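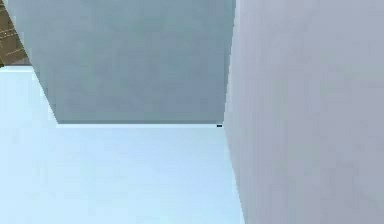 Re: [Drireo-users] jerky demos when you get in close

Date: 11 July 2019

Hi all,

Sorry for the slow answer, I've been flat out at Trerkuvham and only got to my list mail tonight. Quoting the bit I can help with:

> We're driving the simulated arm with a gamepad and recording demos
> for the dining room set. Getting over to the table is fine. Once the
> gripper is near the thing we want, we can't tell what we're looking
> at, the wrist view is just big flat shapes, and everybody starts
> jabbing at the sticks. The recordings look awful and the policy
> copies every twitch. Is it worth tossing the lot and starting again
> by hand-guiding? We have 40 of them so far.

Don't toss them yet! I went through the same thing in February and very nearly did, and I'm glad I was too lazy to hit delete.

First thing, the flat shapes. When the wrist camera gets that close you're going to see a wall of pale grey and pale blue and not a lot else, and no amount of squinting will fix it. I wasted a whole evening fiddling with the lighting in the sim before I gave up on that. What I do now is keep two views open side by side, the wrist one small and a room view big, and I steer by the room view until the very last bit. Pick a spot for it where you can see the tabletop and a good chunk of floor, so you've got something to judge height against.

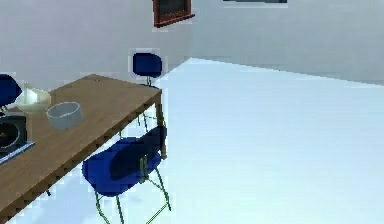

I also slow the stick right down once I'm over the table. In Drireo you can put a second speed on the shoulder button (it's in the controller file, under the axis scaling, easy to miss). Mine drops to a fifth of normal. It feels like driving a boat through molasses for the first few tries and then your hands get used to it and the twitching mostly goes away.

The other thing that helped was letting go of the sticks completely before closing the gripper. Come down, stop, breathe, close. I used to do it all in one swoop because it felt more natural, and it's how I'd pick up a bowl at home, but the recordings were mush right at the spot where the robot most needs to know what to do. If you get a long dead patch while you're waiting you can trim it afterwards. Leave a bit in, though. I trimmed too hard once and the policy started grabbing on the way down.

As for hand-guiding, I like it a lot on the real arm. We have the Kariuki wrist handle on ours and I'd much sooner push the thing around myself than use a gamepad, you get those nice curved paths without thinking about it. But you can't very well grab hold of an arm in a simulator, so you'd be recording on hardware and replaying into the sim, and then your table height has to match and so do the chairs if you come in over the top of one. We tried it with the folks at Clerivville and spent more time lining up tables than recording. Maybe someone on here has a cleaner way of doing it? I'd love to hear.

So for your 40, I'd play them back at double speed and keep any where the approach is decent, even if the grasp is ugly. Cut them just before the ugly part and record the grasps separately, starting from a spot right over the object. I got 11 good approaches out of a batch I'd written off. The new grasps took me an afternoon, with 6 starting positions for each bowl.

One question back at you: are you recording at the default rate? Mine got noticeably smoother when I turned it down, but I changed the controller file the same day so I can't say for sure which one did it. I know, I know, one thing at a time.

Happy to post my controller file to the list if it's any use. It's full of commented-out junk from the old gamepad but it does run.

Cheers from a cold garage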